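Making a set of painted play cylinders

If you've got a length of dowel in the shed and a free weekend, have a go at these! A set of chunky coloured cylinders is one of my favourite things to make for the toy shelves. Kids roll them, stack them, line them up along the skirting board and turn them into chimneys, logs and cakes, and grown-ups can't leave them alone either.

You'll need

Thick round dowel
Mitre box and fine saw
Sandpaper, medium and fine
Water-based primer
Matte paint, one colour per cylinder
A soft brush and an old rag

Cutting

Mark the dowel all the way round with a strip of paper wrapped tight and lined up with itself. Saw slowly and let the offcut rest on something so it doesn't snap off and tear the grain. I cut 13 from one batch of dowel last winter and kept the best six (the others became wheels for a very wobbly cart).

Stand each piece on a flat tile. If it rocks, rub the end in small circles on sandpaper taped to the tile until it sits square.

Painting

Prime first, sand lightly, then give it two thin coats of colour. Matte is gorgeous on a round shape, with none of that plasticky glare, and purple is the one I keep coming back to.
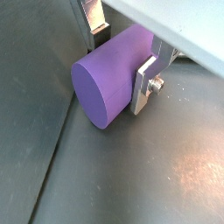
Matte purple, with a faint line along the side.

A faint line like that doesn't bother me on a toy, but if you're fussier, fill and sand along the length before your last coat. Paint the curved side in long strokes from end to end, leave it overnight, then do the ends. Go easy around the rim, where paint loves to build up into a ridge.

Checking the ends

Tilt each cylinder under a lamp and look at the flat face. You want a crisp edge and an even colour right across.
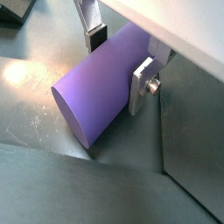
Khumalo Toy Library, Making and Mending Group

Run a thumb round the rim as well. Anything that catches gets a few strokes with the fine paper and a dab of paint. Leave the whole set somewhere airy for a good few days before it goes in a basket, or the pieces will stick together (ask me how I know!).

Next up I'm trying cones, so wish me luck.

Tshepo Nkuna, August 2019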